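Progress report to the Ogilvie Fund
Drasley Maternal Health Outreach, 10 Dec 2019

Enrollment in the prenatal flu vaccine program now stands at 1134, of whom 410 were enrolled through the Stuslow clinic. Evening hours were added at 3 sites in March, and attendance has held steady. The Vurton site remains short one nurse — the position has been posted again.

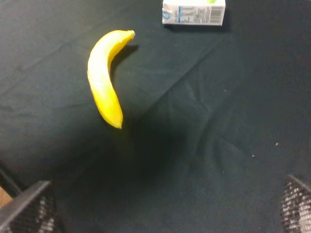
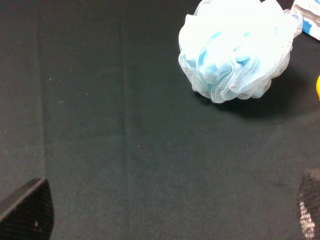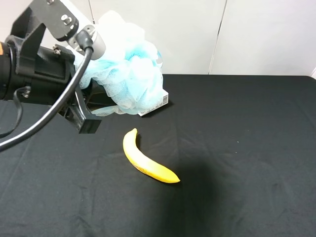 Spending is within the approved budget. We request permission to move unspent printing funds to patient transportation, where requests have exceeded the original estimate. Revised figures are attached as Schedule 7.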